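How a Robot Learns to Pick Up a Coat

A robot is a machine that follows instructions. Some jobs are easy to write instructions for. "Move forward 300 millimeters and stop" is a good instruction, and a robot will follow it the same way every time.

"Pick up the coat" is a bad one. A coat has no fixed shape. It can be flat, folded, rolled up or inside out, and one sleeve may be hiding under the rest. A person would have to write a separate instruction for every possible heap, and there are far too many heaps.

So engineers use another method. They collect examples and let a computer program learn from them. A program that does this is called a learning system.

What is an example?

In this kind of work, an example is a short recording of one job being done by a person. The person does not use bare hands. They hold a tool called a gripper, which has two stiff fingers that open and close. A robot arm can carry the same sort of fingers, so what works for the person's gripper has a good chance of working for the robot's.

A camera on the gripper records what is in front of the fingers. The recording also stores how the gripper moved and how wide the fingers were open at each moment. Put together, these say: when things looked like this, the gripper did that.

Kaj Snorradóttir plans recordings for a project named Pitcombe. Her list for bedrooms has 73 jobs on it, including coats, socks, pillowcases and one very long scarf. Each job is done many times.
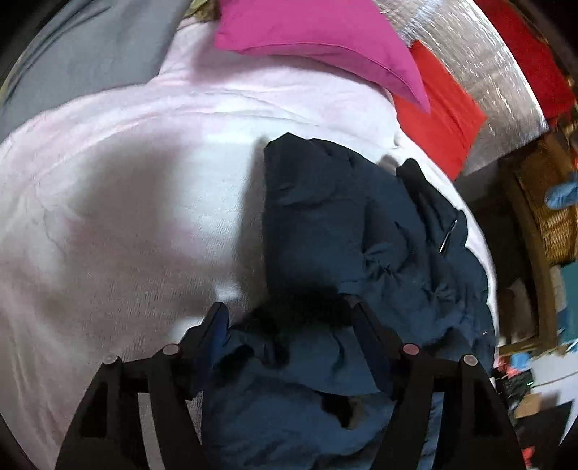 Why a padded coat is difficult

A padded coat is puffy. When the fingers close, the cloth between them bunches up and the padding squashes. The creases change shape, and so do the shadows in them. If the coat is dark, the creases can be hard to tell apart.

The bed matters too. A fleece blanket is soft, so it can sink when pushed, and a careless grip may take a pinch of blanket along with the coat. A learning system needs examples on soft surfaces as well as hard ones.

Why so many?

Suppose a system saw 101 recordings of one coat lying the same way on one blanket. It might learn that coats are always that color and always in that place. Move the coat to a chair and the system could fail.

The answer is variety. The person recording changes the coat, the blanket, the room and the light. The Pitcombe plan asks for 3,000 recordings of clothing alone. Untidy rooms are welcome, as most homes have things lying on the floor.

What about mistakes?

Sometimes the fingers slip and the coat falls. Arnar Thygesen checks the recordings and gives each one a label, such as "lifted" or "dropped." A dropped coat is kept — the label tells the system not to copy it as a success. Recordings with a blocked camera are removed.

After that, the training starts. The program makes a guess about how the gripper should move, compares its guess with what the person did, and adjusts itself slightly. It repeats this a very large number of times. Then it is tested with a coat it has not seen before.

Comments (3)

drodier_mum: My son wants to know if the robot can learn to hang the coat up afterward. I said that was probably a different job on the list?

Wednesday Science Club: We tried this with kitchen tongs and a winter jacket. The zipper end was the hardest to lift. Sleeves were easy.

T. Flellinberg: Does a left-handed person make different examples? Asking for my class.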